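Hendthorpe Gets Its Own Neighborhood Print Shop This October

HENDTHORPE, September 29, 2022 — My name is Jayson Layug, and I'm very happy to tell you that Furow Paper & Print is opening its first walk-in shop in Hendthorpe, on Padilla Street, right between the shoe repair place and the old savings bank. Doors open on the first Saturday of October at 9 a.m., and everybody is invited!

If you've ordered from Furow before, you know us as the folks who deliver. For the last three years we've run everything out of a unit over in Prarnbridge, taking orders by phone and email and driving the boxes across the river ourselves. That has gone better than I had any right to expect. Last year we finished 3,047 orders, and by the middle of this September we had already reached 3,501, with the holiday card season still ahead of us. A good half of those orders came from Hendthorpe addresses, and I kept hearing the same question at the end of every delivery: when are you going to open something over here?

So we're opening something over here.

The new shop is for the small jobs that people need quickly and never know where to take. Funeral programs. Lost cat flyers. A resume on decent paper the night before an interview. The menu for your brother-in-law's food truck (he changed the prices again, I know). You can walk in with a file on your phone, or with a page you wrote out by hand, and we'll get it set up with you at the counter. We'll do copies, color prints, posters, booklets, business cards, invitations, labels and simple binding, and we'll trim and fold while you wait if the line isn't too long.

I should say a little about how I got into this, as people do ask. I spent almost 20 years in the back office of a school district, and part of my job was the copy room. I loved that copy room. Teachers would come in with ten minutes left before the bell and a stack of worksheets that had been through the coffee a few times, and we'd get them sorted out. When the district moved its printing to an outside contractor, I missed the rush of it more than I thought I would. I bought a used folding machine that fall and put it in my garage, and my wife Elena very kindly parked on the street for the whole winter.
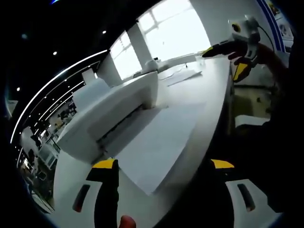 The Hendthorpe shop will start with a team of four. Two of them are coming over from Prarnbridge with me, so regular customers will hear some familiar voices, and two are new hires from right in the neighborhood. We're still looking for one more person for evenings and Saturdays. You don't need printing experience. You do need to be patient with people who are in a hurry, and you should be comfortable lifting a case of paper. Stop by the counter during opening week and ask for me.

Our hours will be 8 a.m. to 7 p.m. Monday through Friday, and 9 to 4 on Saturdays. We'll be closed Sundays. Same-day orders need to be in by 2 p.m., and big jobs, meaning anything with a lot of binding or a lot of folding, will go out the next business day. The Prarnbridge unit is staying open for deliveries and larger runs, so if you already have a standing order with us, nothing changes and you don't have to do a thing. Same phone number, same email, same invoices.

Now, opening day! We'll have coffee and pan de sal from 9 until it runs out, and anybody who comes in before noon can have a set of note cards printed with their name on them, free. Kids can draw a picture at the big table and take it home as a little pad of coloring sheets. I tried this out on my nieces over the summer and they went through more paper than the average law office, so we've ordered extra.

We're also setting aside a corner for local history. A few of our Hendthorpe customers have been bringing us old family letters, church bulletins and snapshots to copy, and some of it is wonderful stuff — there's a 1950s dance card from the Padilla Street hall that I could look at all day. With the owners' permission we'll be putting copies up on the wall through the end of the year. If you have something at home that belongs up there, bring it in. We'll copy it at the counter and hand the original straight back to you, and the copy for our wall won't cost you anything.

Schools, clubs and congregations in Hendthorpe get a standing discount on black-and-white copies, same as we've always done in Prarnbridge. Come in once with something on your letterhead and we'll put you on the list. I'd especially like to hear from teachers. Bring me your coffee-stained worksheets. I've missed them.

Parking is on the street in front, with a couple of short-stay spots behind the building that you reach from the alley. The front door is level with the sidewalk, and the counter has a lower section at one end for anybody who'd like to sit while we work on their order. The bus stops at the corner by the bank.

Thank you to everyone on Padilla Street who has put up with our deliveries and our drilling these past weeks, and to the shoe repair folks next door, who have lent us a ladder so many times that I've now bought them a second one. I can't wait to meet the rest of you.

About Furow Paper & Print
Furow Paper & Print is a family-owned print and copy business serving Hendthorpe, Prarnbridge and the towns in between. It was started by Jayson and Elena Layug and handles everyday printing for homes, small businesses, schools and community groups.

Press contact
Jayson Layug, owner
Furow Paper & Print, Padilla Street, Hendthorpe
Interviews and shop visits can be arranged any weekday morning before opening.

Recent releases
Furow Adds Saturday Deliveries in Prarnbridge
Holiday Card Orders: Dates to Know
Recycled Paper Now Available for All Booklet Jobs
Summer Yearbook Help for Small Schools
Furow Seeks Part-Time Delivery Driver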